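The ferry to Barnedura was late again, and Gonzalo Bravo had already eaten both of his sandwiches, including the one he had promised himself he would save for the crossing. He sat on his suitcase and read the letter once more, though by now he could have sung it. His aunt's old piano was his if he wanted it, wrote Mahfuz Gunawardena in his tidy, slanting hand, but he had better come before July, when the house would go to the new people.

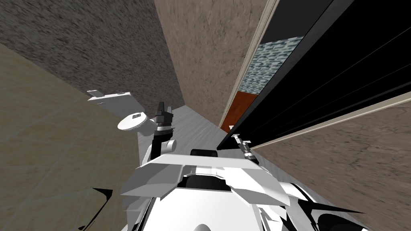
He hadn't played in 26 years. He had told his wife he was only going to look at it, and she had kissed him and packed enough shirts for a week, so you can judge for yourself how well she believed him.

Mahfuz met him at the dock in a green coat, and they walked up the hill the slow way, past the bakery (closed, being a Thursday) and the school where Gonzalo had once been sent home for biting a boy named Tejada.

"He's the mayor now," said Mahfuz.

"Is he still angry?"

"He brings it up in speeches."

The house smelled just as it always had, of oranges and floor polish and a little bit of dog, although there hadn't been a dog since before the two of them could drive. The piano stood in the front room under a bedspread. Gonzalo lifted one corner, then the rest of it, and stood there holding the thing bunched up in his arms like a man who has been handed somebody's baby.
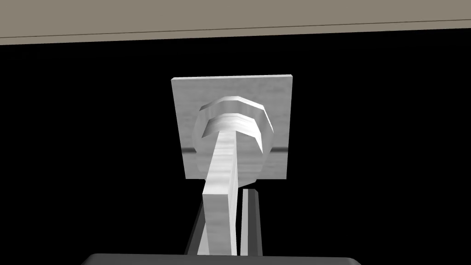
"It needs tuning," Mahfuz said from the doorway. "I should have written that in the letter. I thought you might not come."

Gonzalo sat down. The stool still leaned to the left, and his hips remembered it before he did. He tried the first few notes of the waltz she used to play while the soup was on, got them wrong, and went back to the beginning. In the kitchen he could hear Mahfuz filling the kettle, and humming the part that came next.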